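타공 바구니

타공 바구니는 옆면에 작은 구멍이 규칙적으로 뚫린 수납 용기를 말한다. 주로 플라스틱을 사출 성형하여 만들며, 금속판에 구멍을 내거나 철사를 엮은 제품도 넓은 의미에서 포함된다. 한국어에서는 구멍 바구니, 통풍 바구니, 격자 바구니 등으로도 불린다. 과일과 채소, 욕실용품, 문구, 장난감 등 비교적 가벼운 물건을 모아 두는 데 쓰이고, 선반이나 탁자와 함께 사용하는 경우가 많다.

개요

대나무나 싸리로 엮은 전통 바구니는 재료 사이의 틈이 자연스럽게 통풍구 구실을 하였다. 플라스틱 바구니의 격자 옆면은 이 틈을 성형으로 옮긴 것으로, 구멍의 모양에 따라 사각형, 원형, 마름모형, 물결형으로 나뉜다. 구멍이 있으면 같은 크기의 막힌 상자에 비해 재료가 적게 들고 안에 든 것을 옆에서도 알아볼 수 있다. 반면 가루나 낱알처럼 작은 물건은 빠져나오기 쉬워 안쪽에 종이나 천을 깔아 쓰기도 한다.

구조

바구니는 바닥, 옆면, 테두리, 손잡이로 이루어진다. 바닥은 매끈한 판으로 된 것과 옆면처럼 구멍이 난 것이 있다. 씻은 채소의 물을 빼는 용도라면 바닥까지 뚫린 것을 쓰고, 실내에서 물건을 담아 두는 용도라면 막힌 바닥이 흔하다. 모서리는 대개 둥글게 처리한다. 각진 모서리보다 닦기 쉽고 금형에서 빼내기에도 유리하다.

손잡이는 테두리와 일체로 성형한 고리형, 옆면에 낸 손구멍형, 위로 접어 올리는 걸이형으로 구분된다. 고리형은 마주 보는 두 변에 하나씩 두는 것이 일반적이다. 노란색 플라스틱 바구니의 예에서는 작은 고리가 앞쪽과 뒤쪽 테두리에서 하나씩 나와 있고, 옆면에는 작은 직사각형 구멍이 격자를 이룬다.
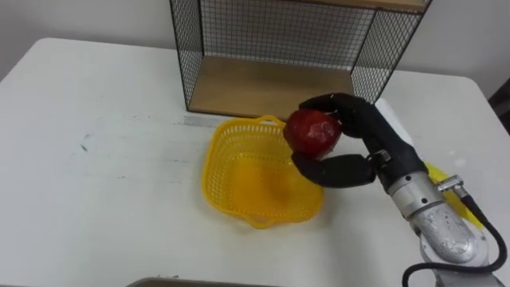 크기와 규격

타공 바구니에는 통일된 규격이 없으며 제조사마다 치수가 다르다. 책상용 소형은 필기구나 과일 몇 개를 담는 정도이고, 대형은 빨래나 침구를 담는 데 쓴다. 생활용품 상표 스코벤트(Skovent)의 경우 소형 제품의 용량을 1,571밀리리터, 중형 제품의 용량을 3,470밀리리터로 표기한다. 가장 작은 제품은 500밀리리터이다. 자르딘(Jardine)은 용량 대신 테두리의 바깥 치수를 표기하는 방식을 따른다. 옆면이 위로 갈수록 벌어지는 제품은 테두리 치수만으로 실제 들어가는 양을 짐작하기 어렵고, 선반에 넣을 때에는 바닥 치수도 함께 확인할 필요가 있다.

과일과 채소의 보관

사과, 감귤, 양파와 같이 껍질이 있는 농산물을 실온에 잠시 둘 때 널리 쓰인다. 옆면의 구멍으로 공기가 드나들어 습기가 덜 차고, 무른 것이 생겼을 때 발견하기 쉽다. 겹쳐 쌓으면 아래쪽이 눌리므로 한 겹으로 두는 것이 좋다. 사과는 에틸렌을 내어 다른 과일의 숙성을 앞당기므로 따로 담는 것이 권장된다. 피망처럼 수분이 쉽게 날아가는 채소는 장기간 보관할 경우 냉장고로 옮긴다.

과일 대신 소품용 모형을 담아 장식으로 두는 예도 있다. 바닥이 넓고 막힌 바구니에서는 둥근 물건이 굴러 한쪽으로 치우치기 쉽다. 주먹만 한 붉은 물건 하나만 담으면 바구니의 바닥이 대부분 드러난다.
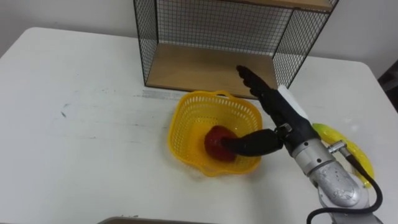
선반과의 조합

타공 바구니는 철망 선반과 자주 짝을 이룬다. 탁상용 철망 선반은 검은색이나 흰색의 금속 틀에 촘촘한 사각 망을 대고, 물건이 놓이는 면에는 나무판을 얹은 형태가 많다. 앞이 트인 선반이면 바구니를 서랍처럼 넣고 뺄 수 있다. 이때 손잡이가 앞을 향하도록 놓으면 당겨 꺼내기 편하다. 선반의 안쪽 폭은 바구니의 테두리보다 조금 넓어야 한다.

선반을 벽에 붙여 놓고 바구니를 그 앞이나 옆에 두는 배치도 있다. 자주 꺼내는 물건은 바구니에, 그렇지 않은 물건은 선반에 두는 방식이다. 탁자의 앞쪽 가장자리에 바짝 놓인 바구니는 부딪혀 떨어질 수 있어, 어린이가 있는 곳에서는 안쪽으로 들여놓는다. 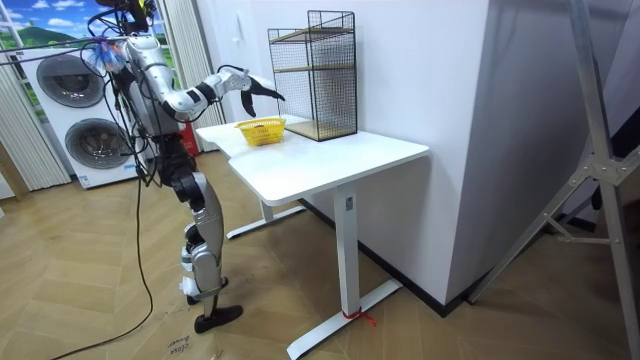 모서리가 둥근 흰색 탁자 위의 노란색 바구니와 검은색 철망 선반

재질과 관리

플라스틱 제품에는 폴리프로필렌과 폴리에틸렌이 주로 쓰인다. 두 재료 모두 가볍고 물에 강하지만, 햇빛을 오래 받으면 색이 바래고 손잡이 부분부터 갈라지기도 한다. 격자 구멍에는 먼지가 끼기 쉬우므로 미지근한 물에 중성세제를 풀어 솔로 닦은 뒤 엎어서 말린다. 거친 수세미는 표면에 흠을 내어 때가 더 잘 끼게 한다.

같이 보기
채반
철망 선반
수납 상자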